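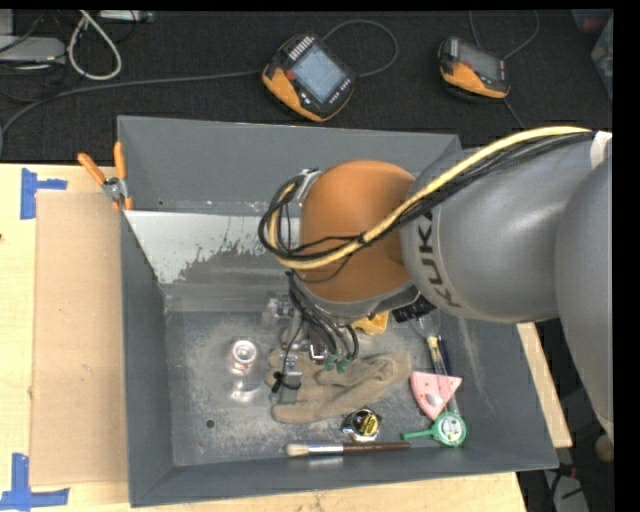 Is Trokden bringing back its 9-inch monster figures this year?

The company says so, with a first wave due in August, but it has shown no finished figures and taken a long time to say very little.

Trokden put out a short statement overnight confirming it has licensed the old Stelar monster line, which has been off shelves since the original maker folded. The first wave is meant to have four characters. Only the swamp creature has been named, and the one piece of art released looks a lot like the back of the old card with the colours turned up.

Pre-orders open at 9 a.m. through the Prusholm online store, at $70 a figure plus shipping. That's steep for something collectors haven't seen painted. The originals had cloth outfits and 43 points of articulation, at least by the count printed on the box. Trokden's statement promises "classic play value" and doesn't mention cloth or joints at all.

Each figure will be limited to 3,554 pieces. It's an oddly exact number, and the company hasn't said whether it covers the whole world or North America only. Trokden used the word "limited" for its space rangers too, and those were being cleared at half price by winter.

There's also the matter of the last pre-order, the vinyl robots, which reached buyers over five months behind schedule. The new statement gives no refund terms. We've asked Trokden about that, and about the sculpts, and will update this item if we get a reply.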